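4. Bathroom servicing and the division of labour

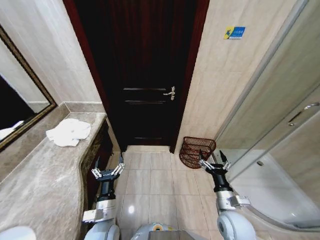
The guest bathroom was the last room type to be brought into the Trindel deployment, and the one on which the attendants had the most to say. Corridors and linen stores had been handed over by March with little comment. Bathrooms were different in two respects. They take up a large share of the time allowed per room, and they are where supervisors find most of the faults that lead to a room being sent back. A change in who does what in the bathroom therefore changes both the pace of a shift and the distribution of blame when something is missed.

4.1 Work before the deployment

Under the earlier arrangement a single attendant serviced the whole room, and the order of tasks was left to her or him. Most attendants stripped the bed first, carried the linen out, and then dealt with the bathroom as a block: used towels, bin, basin, mirror, shower, floor. Several reported working in the reverse order on checkout days. The housekeeping manual in force at the time specified the end state of the room and the products to be used but said nothing about sequence.

Timing was recorded per room and not per task. We cannot give a reliable baseline for bathroom work alone, and we caution against the figures circulated internally by the integrator, Plerkine, which were derived from a test room with a walk-in shower and no vanity cabinet. The rooms in this study have narrow bathrooms, with the counter along one wall and the glass enclosure opposite, so that a person kneeling to wipe the floor has to back toward the door. Attendants described this posture as the worst part of the job, more often than they mentioned lifting mattresses or pushing carts.

4.2 Allocation of tasks

The two-armed unit was assigned three tasks at the outset: collecting used towels from the counter and floor, picking up loose items of rubbish, and moving small objects off the floor before it was washed. Wiping the counter, cleaning the mirror and cleaning the shower glass stayed with the attendant. So did anything involving a guest's belongings in an occupied room.

The boundary between towel collection and guest belongings proved hard to hold. A towel left in a heap on the counter may be covering a razor, a phone or a piece of jewellery, and an experienced attendant lifts one corner before picking it up. The unit's procedure had no equivalent step. After two complaints from guests, the rule was changed so that towels on the counter in occupied rooms were left for the attendant, while the same towel in a checkout room could be taken by the unit. This meant that the unit needed to know the status of the room, which was held in the booking system, and that somebody needed to correct that status when it was wrong. In practice this fell to the floor supervisor, whose position description has not been altered.

Floor objects raised a smaller but more frequent difficulty. Baskets, bins and bath mats have a standard position in each room type, but guests move them, and attendants differ in how strictly they put them back. The unit was configured to return each item to a single stored position. Attendants who had been in the habit of placing the basket where it suited the shape of the room found that it had been put back elsewhere by the time they returned with the mop. Some moved it again. Others stopped doing so after a few shifts and told us they no longer thought of it as their concern.

4.3 Changes in pace and sequence

The main effect on the attendants was a loss of control over sequence. A narrow bathroom will not hold a person and the unit at the same time, and the attendant must be elsewhere while it is working. The intended arrangement was that she would make the bed during this period. Where the bed took longer, the unit waited in the bathroom; where the bed took less time, the attendant waited outside it. The second case was the more common one in single rooms, and attendants responded by starting the next room along the corridor and coming back. The result was a pattern of two half-finished rooms per attendant, which made it harder for supervisors to say at any moment which rooms were ready for inspection.

Dorian Courtois, the housekeeping manager at the site, regarded the overlapping pattern as a fault in discipline and asked that it be stopped. The attendants regarded it as the only way to meet the room quota, which had been raised when the unit was introduced. Both positions appear in the minutes of the site meeting and neither was resolved during the study period. We note that the quota was revised on the basis of the Plerkine figures mentioned in section 4.1.

Kneeling was reduced, as far as we can judge from interviews. Attendants said that they went down to the floor less often once towels and rubbish had been lifted for them, though edges and corners still had to be done by hand. Older attendants rated this change highly. Two of them said they would accept the waiting in exchange for it.

4.4 Skill and responsibility

Iyer's distinction between task knowledge and room knowledge is useful in reading these results. Task knowledge, such as how to fold a towel or polish a tap, was largely unaffected. Room knowledge, meaning an overall sense of what state a room is in and what is out of place, depends on one person having handled everything in it. Attendants told us that they now entered the bathroom with less idea of what had been there, and that they had on occasion been unable to answer a guest's question about a missing item. The unit keeps a log of what it has picked up - the log is stored in the Uvix console - but attendants have no login for the console and must ask a supervisor.

Access to the log was requested by the attendants in their first written submission and again in their second. As of October 3, 2025, the request was listed as open. The site's reason was that the console also shows performance data for individual staff, and that the two views cannot be separated in the current version. We were not able to confirm this with the supplier. Section 5 takes up the same question for the linen store, where attendants were given printed copies of the log from the start of the deployment.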